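Bin-picking result looks good on paper, but the bin is doing a lot of the work

A research group at Zolamberg says its new grasp-planning method, called Fondus, lets an industrial arm clear mixed objects from a metal bin with far less training than earlier systems needed. The headline number is 3000 practice grasps, collected on one arm over a few weeks in January. The group says that was enough to handle objects the system had never met.

It's a decent piece of work. Whether it is the leap described in the group's announcement is harder to say.

The problem is an old one. Give an arm a bin of assorted things and ask it to take them out one at a time. Shiny surfaces confuse depth cameras, objects end up hard against the walls, and fingers that fit one shape slide off the next. Most methods get around this by gathering enormous numbers of trial grasps, in simulation or on real machines, and letting a network work out what tends to succeed.

Fondus takes a shorter route. It keeps a small library of past grasps and, when faced with a new object, blends the handful that look most relevant into a single candidate. A second step, named Lenz, checks that candidate against the bin walls and nudges the wrist if a finger would hit metal on the way down. If Lenz can't find a clear path, the arm leaves that object and moves on to another.

That last detail matters more than the announcement lets on. Over 208 test picks, the group reports a failure on 18, which works out to a success rate a bit above 91 per cent. But a skipped object isn't scored as a failure. It only becomes one if the arm comes back, tries it and drops it. The write-up doesn't say how often Lenz declined to have a go, or how many objects were still sitting in the bin when a run was called finished. Anyone who has paid for a picking cell will want that figure before any other.

The comparison is thin as well. Fondus is measured against Kaka, the group's own earlier planner, and against a simple rule that always goes for the highest point in the bin. It beats both comfortably. Kaka was tuned for suction cups, though, and was only adapted to a fingered gripper for this study. Beating it at a job it wasn't designed for shows that Fondus works. It doesn't show how Fondus would go against methods from other labs, several of which have been tested on fuller bins with more awkward contents.

Then there is density. Each run began with 8 objects, which leaves plenty of bare floor in a bin that size and gives the fingers room to get down beside things. Warehouse totes are rarely so generous. The group acknowledges this in one sentence near the end and says heavier clutter is next on its list.
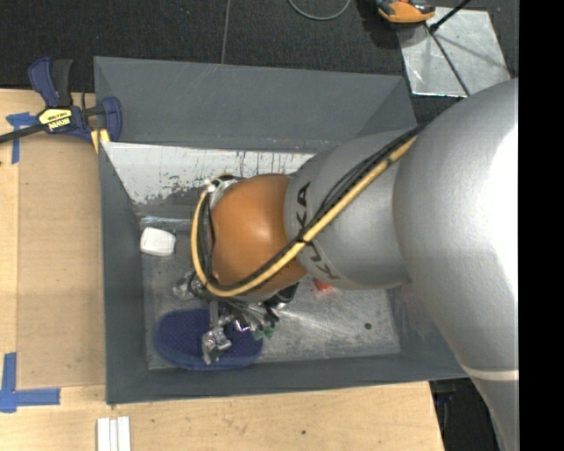
The Zolamberg work cell, with the arm's gripper over a dark blue oval object in the metal bin.

Some of it does hold up. The bins were old and scratched, and reflective metal is a miserable background for a depth sensor, so the group can't be accused of choosing flattering scenery. The wall check also seems to earn its keep. With Lenz switched off, the arm had many more collisions when going after objects near the sides, and that part of the study is set out clearly enough for someone else to repeat it.

The low training count is the claim most worth chasing. If 3000 grasps really is enough, a smaller lab with one arm and not much money could build a working system without renting a data centre. But the library was collected with the same arm, gripper and bin that were used in the tests. Change any of those and the stored grasps may be worth a good deal less. The group's position is that a library could be topped up cheaply after a gripper swap – it has not published a trial of that.

The code is due out once the paper has been through review. The grasp library will follow later, with no month given. Until then the 91 per cent belongs to one lab, one bin and a scoring rule that could do with another look.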